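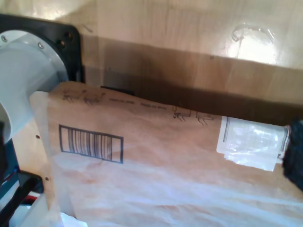
Receiving and Returns FAQ: Wrapped Parcels

Roria parts depot, inbound desk. Questions not covered on this page go to Eirini Psarras.

Which barcode do I scan?
Scan the code on the depot label. Codes printed on the outer paper by a supplier are for the supplier's own use and will return "unknown item" on our terminals. If a parcel has no depot label, enter the order number by hand and print one at station 4.

The scanner does not read through plastic wrap. What now?
Glare is the usual cause. Tilt the scanner until the reflection moves off the bars, then press the wrap flat with two fingers and try again. After three failed reads, key in the digits. Do not cut the wrap to reach a code.

Can I remove the plastic wrap before shelving?
No. Wrap stays on until picking. Paper parcels stored without it pick up moisture in bay 17, and the paper splits at the corners. Exception: returns flagged "inspect" are opened on arrival.

A label is lifting at the edge. Does it need replacing?
Press it down first. If it lifts again, put clear tape over the loose edge only, keeping tape off the bars - it adds glare. Replace the label if any digit is missing.

What do the small drawings on the wrapping mean?
That depends on the supplier. Some print handling symbols, others print product outlines or assembly sketches. Only the standard handling symbols on the chart at the desk are binding. If you can't match a drawing to the chart, treat the parcel as general goods.

The print is upside down. Should I turn the parcel over?
Only if there is an orientation arrow. Small print by itself does not show which way up a parcel goes. Long parcels are stored flat, label up.

How heavy can a hand-carried parcel be?
The limit is 18 kg for one person. Anything heavier goes on a cart or is carried by two people.

Where do Gavar returns go?
Cage 203, lower shelf. Christos Zacharopoulos clears the cage every Wednesday, so returns logged after noon that day wait a week.

The paper is torn but the wrap is intact. Is that damage?
Log it as "cover, minor" and shelve as normal. If the wrap is torn too, log it as "open" and leave the parcel on the inspection table with a yellow slip.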